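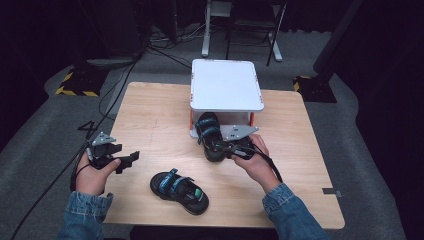
Brirkbridge's Virkar Distillery Releases First Aged Rum

Rum fans in Brirkbridge have something to look forward to this October. Virkar Distillery is bottling Pakimar, its first aged dark rum, and the opening batch comes to just 281 bottles.

Pakimar starts with blackstrap molasses and a slow ferment, then rests in used bourbon barrels. The early tasting pours were a treat - burnt sugar and orange peel on the nose, then a big wave of banana bread, with a little black pepper at the finish. It's rich without being sticky, and it makes a terrific daiquiri (go easy on the syrup!).

The first bottles go on sale Wednesday at 11 a.m. in the distillery shop, with a limit of two per customer. Zacharias, the wine and spirits store on Main Street, will carry 148 of them from the following morning, and the rest stay with Virkar.

A second batch is already in the barrel and should be a good deal larger, with 1000 bottles planned for next year. Virkar also hopes to try a small run at full cask strength, and that one could be really special.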